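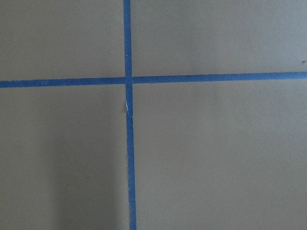
The Skirketti Open Day is an annual demonstration of robot arms held each August at the Skirketti workshop. It was started by Nusrat Hashmi, who wanted the neighbors to stop asking what the noise was.

The main event is the sorting run, in which an arm called Makori moves wooden blocks between areas of a table marked off with blue painter's tape. The first run, scheduled for 20 minutes, took 50. Visitors stayed for all of it, a fact usually credited to the rain.

Attendance has since reached 817, counting those who came in for the restroom. Heriberto Henao, who narrates, is known for predicting each move shortly after it happens. Children may press the stop button, and do.

A second arm, Prolis, was added later and waves at people. It is by far the more popular of the two.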